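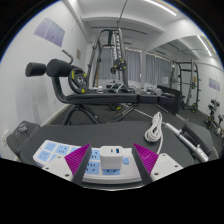

**NOTA DE PRENSA - 1 de agosto de 2018**

Wirby abre sala de entrenamiento propia - pequeña, de uso diario, 365 días al año. Acceso con reserva previa, hasta 14 personas por turno.

La sala sale del plan de espacios de Zuvenance, que firma también la distribución. Banco con rodillos para piernas, máquina de cable detrás, discos negros con detalles amarillos. Suelo gris oscuro. Inversión total: 1700 euros, casi todo en material de segunda mano.

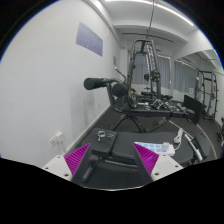 ## Carga y enchufes

Lo más pedido en la encuesta de junio: dónde cargar el móvil. Respuesta - regleta blanca con tomas azul claro, cargador USB y adaptador. Se guarda con el cable recojido al terminar cada turno.

«La gente venía con el móvil al cuatro por ciento y se iba a media serie», dice Kwesi Adjei, responsable de la sala. 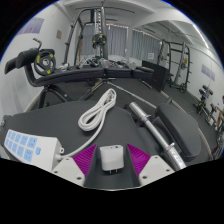

Adjei pide además dejar barras y mancuernas en su sitio antes de salir. Los cierres de muelle, siempre juntos. Nada en el suelo.

## Inscripciones

Abiertas desde hoy en la recepción de Ayaaba. Cuota única de 500 coronas para socios de Trodik, resto consultar tarifas.
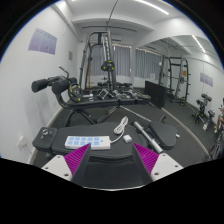 Las sesiones de iniciación las lleva Keyvan Mousavi, grupos reducidos, sin coste añadido. Los horarios se publicaran en el tablón de la entrada.

**Contacto de prensa:** Keyvan Mousavi, Wirby - recepción de Ayaaba, en horario de mañana.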